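4.2 Setting a place at the Goslow table

1. Wipe the white top with a damp cloth and let it dry.
2. Put one shallow plate on the table, rim upwards. Keep it at least 9 cm from any edge.
3. Stand the water bottle beyond the plate – upright, with the cap screwed on. 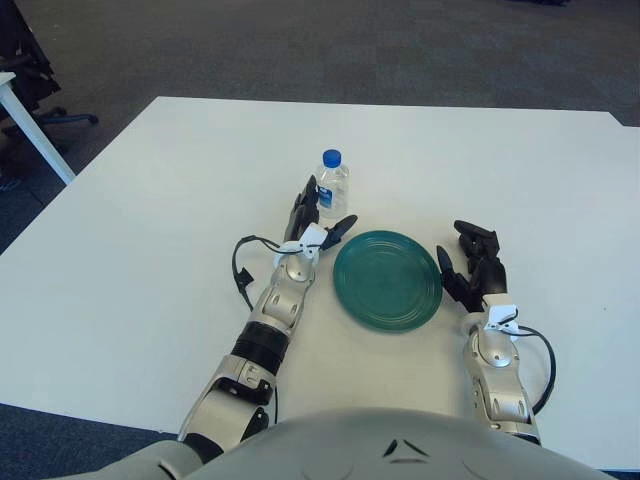 4. Check that the plate sits flat. If it rocks, adjust the feet under the table by up to two turns (see 2.6).
5. Leave six minutes before loading the top further.

Note: Glazed plates mark easily. Smudges come off with warm water.

Caution: Do not put hot pans directly on the top.

Busico, Prilelcombe. Revised 6/1/23.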